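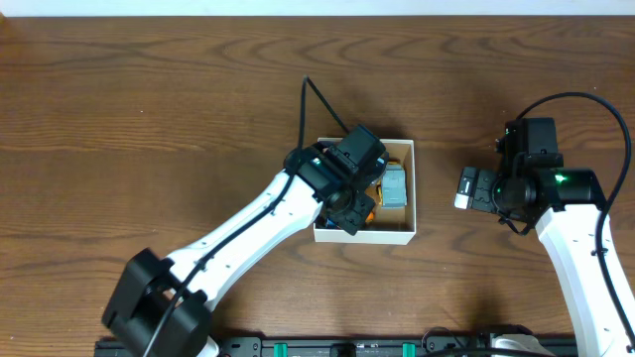
木纹重的桌面，上面搁着一只敞口白纸盒

Kellov 木器硬蜡油 200毫升 小罐装

售价：124元
色号：2717（透明哑光）
净重：213克
适用：室内实木桌面、柜面、搁板、凳面
最近一次补货：2025年3月20日

先说一句，这罐油我自己用了三年才决定上架，所以这页会写得有点啰嗦，赶时间的朋友直接拉到“怎么涂”那一段就行！

我最早是为了救自己家那张餐桌。清漆掉得一块一块的，吃火锅那头尤其惨，发白、起皮，手摸上去剌剌的。问了一圈，有人劝我重新刷清漆，有人劝我铺桌布算了（桌布我真的受不了，吃完饭黏在胳膊上）。后来磨掉旧漆改上木蜡油，前后试了四个牌子，Kellov 是最后一个，也是我唯一买了第二罐的。

手感是我最喜欢的地方。干透以后摸着还是木头，有一点点蜡的滑，可是不腻。颜色会比生木头深一些，大概就是你拿湿布擦一下木头看到的那个样子。想提前知道上完油什么颜色，就擦湿一小块看看，八九不离十。浅色的白蜡木、枫木会稍微偏黄，介意的话请往下看色号那段。

罐子里有什么
植物油、植物蜡、少量溶剂，还有一点催干剂。开罐会有味道，有点像亚麻籽油混着橘子皮，我觉得不难闻，我家里人觉得挺难闻的，所以大家自己掂量，开着窗涂。上完油头两天屋里还会有味儿，慢慢就散了。

怎么涂
1. 打磨。旧漆一定要磨干净，从120目开始，到180目停手，顺着木纹走。别磨到400目，磨太细油吃不进去。
2. 除尘。吸一遍，再拿微潮的布擦一遍，晾干。
3. 搅匀。哑光剂会沉底，拿根小棍从罐底慢慢往上翻，别摇罐子。
4. 薄涂。倒一点点在布上或白色百洁垫上，打圈抹开，再顺纹收一遍。
5. 等一刻钟左右，拿干净棉布把表面多余的油全部擦掉。
6. 隔一夜，再来一遍。

第五步请一定做，真的一定做。我收到的“涂完发黏”的留言，问到最后差不多都是这一步省了。油留在表面厚厚一层，它干不了，过一个礼拜还黏手，掉一根头发上去都揭不下来。已经黏了也有救：百洁垫蘸一点新油，使劲擦，擦到旧油化开，马上用干布收干净，然后老老实实等它干。

还有一件要紧事，擦过油的布别团起来扔垃圾桶！植物油氧化会发热，团在一起有自燃的可能。泡水，或者摊平在室外晾到发硬再扔。这条我在每个包裹里都塞了小纸条，这里再写一遍。

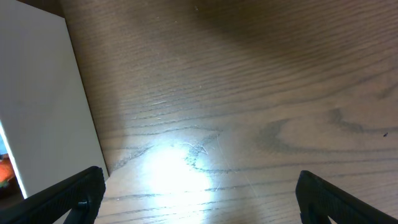

木桌面局部

一罐能涂多大
要看木头吃不吃油。我那张四人餐桌，桌面正反两遍，连带四条腿，用掉大半罐。松木很能喝，第一遍下去像没涂一样，得多备一点。胡桃木、柚木这类密一些的省油。剩下的油把盖子压紧倒过来放，能放挺久；罐口一圈要擦干净再盖，不然下次得拿螺丝刀撬。

要是打开发现表面结了一层皮，挑掉就行，下面的还能用，已经成了果冻状那就别勉强了。

关于色号
店里只有2717这一个透明色。Kellov 其实还有几个带颜色的，我试过胡桃色，新手容易涂花，接头的地方深一道浅一道，退换起来大家都不开心，我就没进。嫌浅色木头变黄的，可以看看 Gerstead 的白调底油，先薄薄打一层白调，再上2717，压黄的效果不错，不过白调也会让木纹淡一点，看各人喜好。请务必先在桌子背面试一块。

和 Sârbu 蜂蜡膏比呢？
经常有人问，两个我都卖，所以尽量说公道话。Sârbu 是膏状的，挖一坨抹上去擦亮就完事，半小时收工，味道也好闻，甜甜的。它适合小件：木勺架、相框、首饰盒、木头玩意儿。放桌面上就有点吃力，热杯子一放一个圈，隔几个月要补一次。Kellov 麻烦些，要打磨要过夜，可我家餐桌一年才补一回，每年8月趁天热干得快的时候弄。两个也可以叠着用，油干透以后上一层蜂蜡膏，摸着更润，只是那之后再想补油，得先把蜡擦掉。

干燥时间
摸着不黏：一夜。可以轻放东西：两天。可以正常吃饭、湿布擦：我建议等够十天。这十天里别在上面压桌垫、别放盆栽。梅雨天请再加几天，南方的朋友别急，我有一年赶在梅雨里涂书架，书放上去以后封底全粘住了，心疼了好久。

日常怎么伺候
平时拧干的布擦就好。酱油、红酒洒了尽快擦，放一晚上会留印子。热锅请垫隔热垫，这个没得商量，什么油都顶不住刚离火的铸铁锅。不要用含酒精的湿巾，也别用厨房重油污那种喷剂，几次下来那块就发干发白了。发白的地方不用整张重来，拿细百洁垫轻轻打两下，补一点油，擦干净，第二天就看不太出来了，这也是我从清漆投奔木蜡油的最大理由。

不适合的东西
户外桌椅别用，太阳和雨它扛不住。贴了三聚氰胺面的板子也别用，油渗不进去，白忙一场。分不清自己家是实木还是贴面的，滴一滴水在没上漆的地方，慢慢洇进去的就可以涂。地板能涂，但走得多的过道磨损快，我个人会选专门的地板油。

配件
Vusness 白色百洁垫，两片一包，涂油的时候比刷子好使，刷子容易积油，边角还会流挂。布的话家里旧T恤剪开就挺好，纯棉的，洗过很多次那种，不掉毛。手套请自备，丁腈的薄款就够了。

发货
油漆类走陆运，会比普通快递慢两三天，偏远地区可能更久，拍之前可以先问我。罐子外面套了密封袋，万一路上漏了，请别擦，先拍照发我，我补一罐新的给您。没开封的可以退，开过的就不行了，请理解。

拿不准用量或者木头种类的，发张桌面的照片过来，写上长宽就行。我一般晚上集中回消息，白天多半在干活，手上都是油，看到了不一定能马上回～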